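Keeping Household Records in a Shared Contact Database

Household Tips, Vistcombe Digital Skills Service
Reviewed December 22, 2022
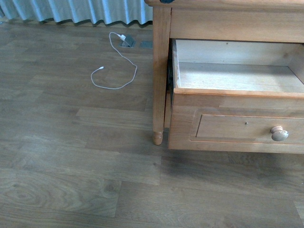
Many households now keep the details of tradespeople, warranties and service visits in a small customer relationship program, of the kind normally sold to offices. The free tier of such a program is generally sufficient for one family. Members who attended the September session asked for written guidance on setting one up, and the notes on this page replace the handout issued at that time. Before any record is created, the household should decide what is to be tracked. Appliances and heating equipment are the usual starting point. Furniture may be included where it needs regular care; a honey-coloured wooden nightstand with turned feet, standing on a wood-plank floor, would be entered as a single asset, with the finish and the floor type recorded in separate fields so that the correct cleaning product can be looked up later.

Setting up the accounts

Create one account for the household and one user for each adult. Shared passwords are not recommended. The administrator should be the person most likely to be at home when a tradesperson calls. Turn off the sales features at the outset, including pipelines, quotations and lead scoring. They clutter the screen and cannot be put to sensible use in a home.

Naming records

Enter the room first, then the item, then the year of purchase: "Kitchen, dishwasher, 2019". Avoid nicknames. Where two items are alike, add "left" or "right" as seen from the doorway. Hedvika Bednárik, who maintains the Mallero template used in our classes, advises limiting each asset record to seven fields. Records with more than that tend to be left half completed.

Contacts

Each plumber, electrician or repairer should have one contact record, under the name of the firm. Individual staff members are added beneath it. Record the licence number where one applies, the call-out fee and the hours during which the telephone is answered. If a firm changes its name, edit the existing record. A new one will separate the firm from its past visits.

Reminders

Filters, smoke alarms and gutters are well suited to recurring tasks. Set the reminder for the start of the month and assign it to a named person. A task assigned to "everyone" will usually remain open. The Jernex calendar connector may be used to copy reminders to a telephone, although changes made on the telephone are not copied back.

Receipts and manuals

Scan receipts promptly, as thermal paper fades. Save each one as a PDF and attach it to the asset, not to the shop. Manuals should be stored as links if the manufacturer keeps them online. Mathias Kaufmann imported 662 old receipts in a single batch and spent six evenings removing duplicates; smaller batches, checked as they are loaded, are preferable.

Backups

Export all records to a spreadsheet every three months and keep the file somewhere other than the home computer. Open the file after each export to confirm that dates and accented names have come through correctly.

Questions about the template may be directed to Najwa Chamoun at the Vistcombe service desk. Please have the template version on hand. It is shown at the bottom of the settings page.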